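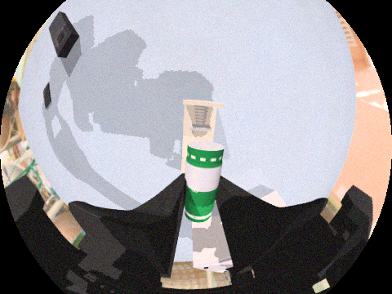
Coffee extraction numbers drift when the water changes, and most home brewers check the grinder first. I did the same for most of December. My cups had gone flat and slightly chalky, I had moved the grind 2 steps finer, and the refractometer said I was pulling more out of the bed while the result tasted like less. A cup with a green band and a white rim tells you nothing about the alkalinity of what goes in it, and neither does a clear glass. Dissolved bicarbonate has no color, and at brewing levels it has no smell. You have to titrate for it.

So I titrated. The drop kit I use is the ordinary aquarium type: fill the vial to the line, add indicator, add acid one drop at a time, swirl, stop when the color turns. Each drop on mine is worth a fixed step of alkalinity as calcium carbonate. I switched to a bigger sample, which makes each drop worth half as much, and the resolution is then good enough for coffee. The tap in the kitchen came out at 62 mg/L back in the summer. In December it was well over double that. General hardness had risen too, by a smaller proportion.

I called the water office in Judthorpe and got passed to Teodor Stanciu, who handles the sampling reports. He was patient about it. The town normally draws from the Gorau intake on the river, and when the intake is down for maintenance they blend in well water until it comes back. The wells sit in limestone. None of this is a secret, it is in the quarterly report, but the quarterly report gives a range for the whole period and a range will not tell you what is in your kettle this morning.

Why it matters for taste: coffee is acidic, and bicarbonate neutralizes acid. At low alkalinity the cup is bright, sometimes to the point of sour. At high alkalinity the acids are buffered out and you are left with the heavier, bitter compounds and a dull finish. Grinding finer adds more of everything, so it made my problem worse. The refractometer was reading correctly the whole time. It measures total dissolved solids and cannot say which solids they are. I should have zeroed it on the tap water too, which I had not done in months.

Fixes, in the order I tried them.

A carbon pitcher filter. Removes chlorine, does next to nothing for bicarbonate. I knew this and tried it anyway, as it was already in the fridge.

An ion exchange pitcher, the Trekach. It trades calcium and magnesium for hydrogen, and the hydrogen takes the bicarbonate down with it. It worked very well for the first few fills and then less well with every fill after that. I logged alkalinity at each refill and by number 12 the output was close enough to tap that I stopped. On softer water I would expect a cartridge to last longer. The replacement cost does not make sense for me.

Distilled water plus concentrates. This is where I have ended up. Two bottles, one of magnesium sulfate for hardness and one of potassium bicarbonate for buffer, dosed by weight into a jug of distilled. Keep them separate so you can change one without the other. I use a 0.01 g scale to make the concentrates and a regular kitchen scale to dose them.

I store the concentrates in the fridge and throw them out after 6 weeks. The bicarbonate one grew something cloudy once when I let it go longer.

With the new water I put the grinder back where it had been in the summer. Same washed Ethiopian from Woldegiorgis, same dose, same kettle temperature. Extraction read a little lower and the fruit came back on the first brew. I repeated it on tap water the next morning at the same setting to be sure, and got the flat, chalky cup again.

Two things still open. I have not descaled the kettle since the intake went down, and scale will be putting some carbonate back into the water every time it heats. And I would like to try calcium chloride in place of part of the magnesium, though chloride and a stainless boiler are a bad combination, so that would be pour-over only. Teodor said the Gorau intake should be back in service before spring. I will retest the tap when it is.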